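Reuse of Storage Bins at the Brindville Depot
Project report, April

Background
The Miltberg parts exchange lends metal storage bins to small shops in the area. Our group looked at how long the bins stay in use before they are scrapped. The Brindville depot gave us its lending records for 396 bins.

Method
We sorted the records by age and by reason for scrapping. Bins older than five years were kept as a separate group.

Results
Most bins were scrapped for bent rims – surface wear was rarely listed. Scrapes on the walls and bottom were noted in the returns log but did not lead to a bin being taken out of use. Older bins were lent as often as newer ones.

Two gray bins, the metal front one with scrape marks on its walls and a scuffed bottom.
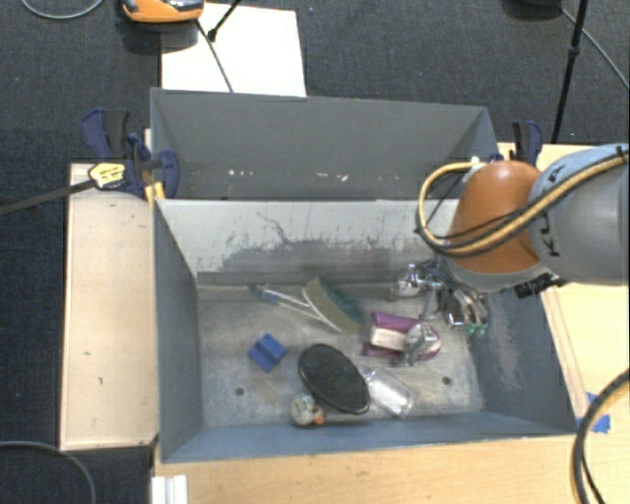
Limits
The records cover one depot only. Four pages of the log could not be read and were left out.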